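Huroldale Student Robotics Project
Progress report to the Heltus Fund, May 6, 2024

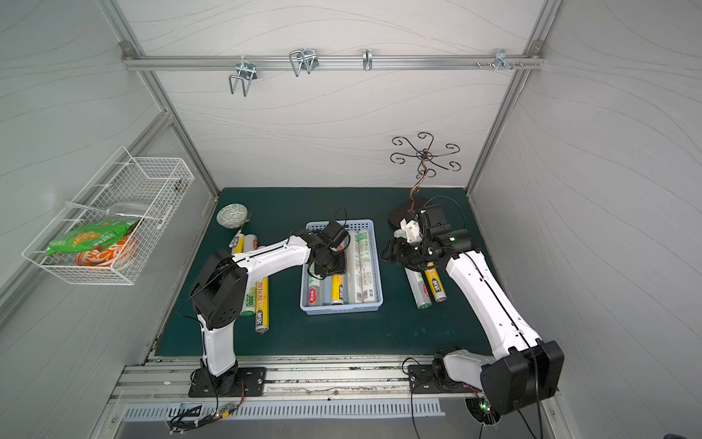

Since the last report the club has moved from single-arm exercises to the two-arm sorting task set out in our application. Students meet after class in teams of 4 and take turns at the workstation. The current exercise uses rolls of plastic wrap and a light blue plastic basket, with rolls placed on both sides so that each arm has its own share of the work. Colour is the first sorting rule – yellow rolls are to be handled separately from the white-and-green ones.

Results so far are mixed. In the latest round of trials, 71 per cent of rolls were placed correctly. Most errors came from rolls left standing on end, which the students' grasp program does not yet handle well. One team is rewriting that section.

Membership is steady and all 7 sessions planned for the term to date went ahead. Three students have started on the optional hook-hanging exercise, using the hooks on the back rail.

Spending is within budget. The order to Brokora for spare gripper pads is still outstanding and we have asked for a delivery date.

Next steps:
Finish the grasp program for standing rolls
Run the full trial again with both arms moving at once
Enter a team in the Vestergaard Challenge in October – the entry fee is covered by the existing grant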